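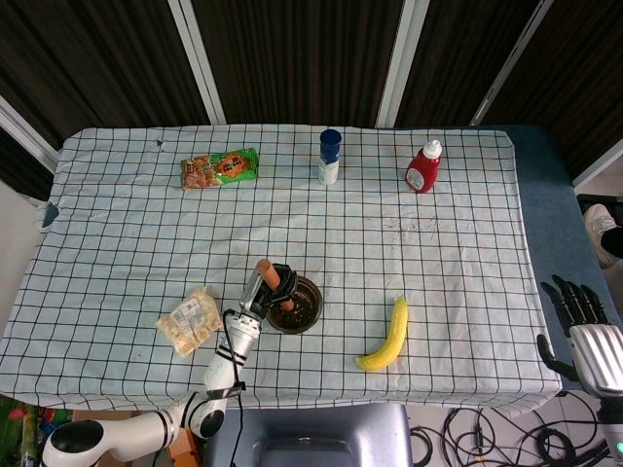
The canteen at our Zanddale site has served a hot midday meal for as long as I have worked there. In October it began to serve part of that meal with the help of an arm, and I was asked by colleagues at other sites to set down what has changed. I do so here in a personal capacity. The views are my own and should not be read as those of Ososgate, which employs me as catering manager.

Zanddale provides 808 meals in an ordinary week. Until last autumn the serving line was staffed by 10 people over two shifts. It is still staffed by 10 people. I put that first as it is the question I am asked most often, and it was the first question put to me by the staff themselves when the proposal was announced. The company gave a written undertaking that no post would be removed during the trial period, and that undertaking has been kept. What will follow the trial is a separate matter, and I shall return to it.

The arm was set up by Sitompul, who also supplied the training. Its duties are narrow. It picks up one item of food and places it in a bowl or on a tray, and it then does so again. Sausages, fruit and wrapped snacks were chosen for the early work on the grounds that our lunches contain a great many of them. Soft and loose foods remain with the staff. So does anything with a sauce, and so does every meal prepared for a person with an allergy. This last rule was written by the kitchen and I would not agree to see it relaxed.

The effect on the working day has been greater than the list of duties suggests. Under the former rota, each assistant spent 70 minutes at the serving point before being relieved. The stretch is now 40 minutes, followed by a period of preparation or of clearing. Several members of staff have told me that their wrists and shoulders are less sore by the end of the week. I have no medical evidence to offer on this point, and the rota was changed at the same time as the arm arrived, so it may be the rota that deserves the thanks.

Some things have been lost. The serving line was a sociable place. Assistants knew who wanted two sausages and who wanted none, and a good deal of the news of the building passed across that counter. For the first few weeks the line was noticeably quieter, and diners tended to watch the arm when they might have spoken to the person beside it. Two assistants said to me, separately, that they felt they had become minders of a machine. I took this seriously. From January we moved one member of staff to the diners' side of the counter at each sitting, with no task other than to help people and answer questions. Opinion on this arrangement is divided — the younger staff generally like it, and the longer-serving staff would prefer to be cooking.

There is also new work, which the original proposal did not mention. Items must be laid out in a way the arm can manage. Bowls must be wiped and replaced between trials. Someone must write down each dropped item and each hesitation, and must decide whether to step in. In the early weeks this fell to whoever was nearest. It is now a named duty on the rota and carries a small supplement, agreed after a rather long meeting. I should advise any site considering a similar scheme to settle this before the equipment is delivered.

Training was held over two afternoons and was adequate. It would have been better had the evening cleaners been included. They were not, and they were left to work beside unfamiliar equipment with only a printed sheet to guide them. A further session was arranged for them in the new year, and I regret the delay.

As to the future, the trial at Zanddale runs until the summer. Our colleagues at Flastby have been told that they may be next, and a party from their kitchen is to visit us after Easter. I have asked that they be given time alone with our assistants, without managers present, myself included. The written undertaking on posts ends with the trial. Staff have asked for it to be renewed and I have supported that request in writing. No reply had been received when I finished this entry.

Comments are open below. Questions on pay or on individual posts should go to the staff office and will not be answered here.

March 2018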